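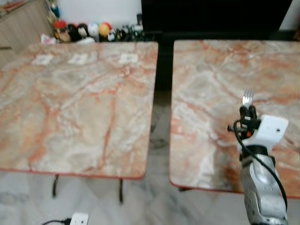 Turon Table Setting Project
Progress report to Denditz, September 4, 2024

In this period we had one safety stop, and I want to report it first. During run 637 the gripper lost its holding force while the arm was moving. The fork fell to the floor near the left foot of the operator. The operator was not hurt. We stopped all work for two days.

We found that the gripper cable had been pulled too tight when the wrist turned to its limit. The signal was lost, and the controller opened the fingers. This is the wrong reaction, and we have changed it. Now the fingers stay closed and the arm stops.

After the change we made 200 runs with forks and spoons. The signal was lost 17 times, but no object was dropped. The new cable from Manovetti has not arrived yet, so the wrist turn is limited in software.
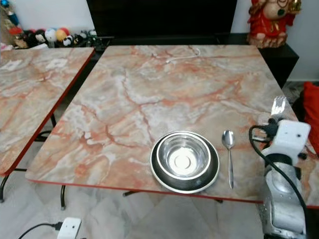
Salinas replied to our first notice that closed fingers can also be a danger if a hand is between them, and asked for a manual release. We agree with this. The release will be tested before the end of December, and until then the operator stays outside the reach of the arm.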